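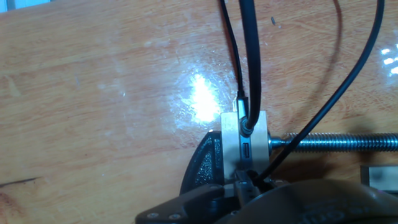

机器人兴趣小组要有编程基础才能参加吗？
零基础也可以来。前几次活动会有老同学带着，从手动示教开始学，代码可以边做边补。

九月一开学，我们的活动室就热闹起来了！这学期小组的大题目叫Skavover，目标是让机械臂学会跟插头、线缆和接口打交道。听起来是件小事，谁不会插USB呢？可是真让机械臂来做，角度偏一点点就顶在接口边上，线还会自己弹开，大家一下午能为一根线讨论得面红耳赤（当然，讨论完还是一起去吃饭）。

报名的同学比上学期多了不少，现在有14位，分成两组轮流上机。指导老师Sunil Dissanayake给两组定了同一条规矩：先用手把动作做一遍，慢慢做，把自己手指怎么转、怎么停都说出来，然后再去碰示教器。这个办法特别管用，好几位新同学就是这样想明白了接近角度该怎么设的。

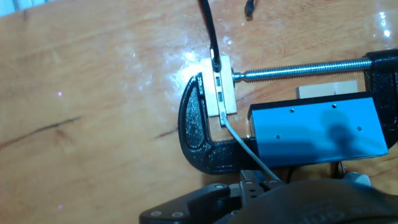 阅读时间：约3分钟

固定工件这一关，两组都下了功夫。铝壳的USB集线器又窄又轻，要让它竖着站稳，靠的是一把黑色的夹具：丝杆从一侧顶住，浅色的木块垫在后面。别小看这块垫木，它的厚薄大家争了很久，最后是Ferraro组的方案胜出，Skusunska组也大大方方地照着用了。

接下来是线。黑线从集线器上端接入，下端还有一根细灰线，走向稍有变化，机械臂要走的路径就得跟着改。有同学提议把线全部扎死，Sunil老师没同意，他说以后真正要干活的地方，线可不会乖乖躺好。于是我们就跟这些线慢慢磨，越磨越有意思！

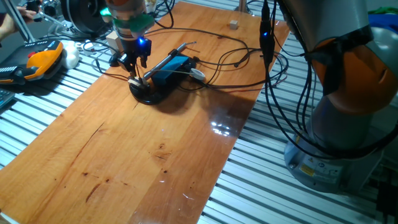
夹爪停在黑色圆底座上方，橙色机械臂在右，示教器放在木板左边。

每次上机时间是90分钟，收尾留7分钟写记录。记录不用写得漂亮，哪一步卡住了、当时怎么想的，写清楚就好。上学期的记录本现在成了新同学最爱翻的东西，里面有画得歪歪扭扭的示意图，也有很多好点子。

学期末我们会带着Skavover去参加Hemo校际展示，两组各出一个动作，现场演示。想来看看的同学，活动时间随时可以推门进来；想加入的，请在活动室门口的表格上留下名字和班级。另外，谁家里有不用的旧USB线，长短粗细都欢迎带来，我们真的很需要！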